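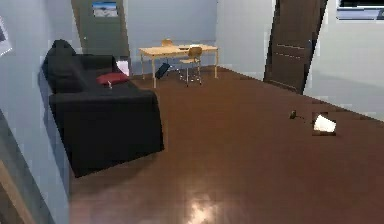

Minttu Vainio replied:
Same trouble on my side with the Lerwood portal. I upload the product sheet, the bar goes to the end, and then the listing stays on "Processing" the whole night. Did you try to save the sheet as CSV with semicolons? For me it changed nothing, but support will ask you.

Aurélien Leclerc wrote:
Thank you, Minttu. Yes, I tried semicolons and also commas. The result is the same. I write down what I did, so the support team has all in one place.

Ticket 1462, furniture catalog import
Shop: Vasseur
Plugin: Gidura import, last version from April
Status: open

08:40 Upload of the full sheet. It has 500 rows. Status "Processing", no error message.
09:15 Still "Processing". I canceled and cleared the cache of the browser.
09:30 Upload of a short sheet with 40 rows, only sofas and armchairs. Passed in 2 minutes. The black sofas have their color and price correct.
10:05 Second short sheet, the cushions. Stuck again.
10:50 I opened the cushion sheet in a text editor. In the column "Color" the word crimson has an invisible space after it. I removed the space and the sheet passed.

So I think the import waits without end when a color is not in the list of allowed values. It should give an error with the row number, in my opinion.

Clomalov support replied:
Thank you for the detailed log. We can repeat the problem with a space at the end of the value. Please use the TRIM function on the color column until the fix is published.

Aurélien Leclerc wrote:
I did it, and the full sheet is now imported. Please keep the ticket open, the missing error message is still a problem for us. Minttu, can you check if your sheet has the same spaces?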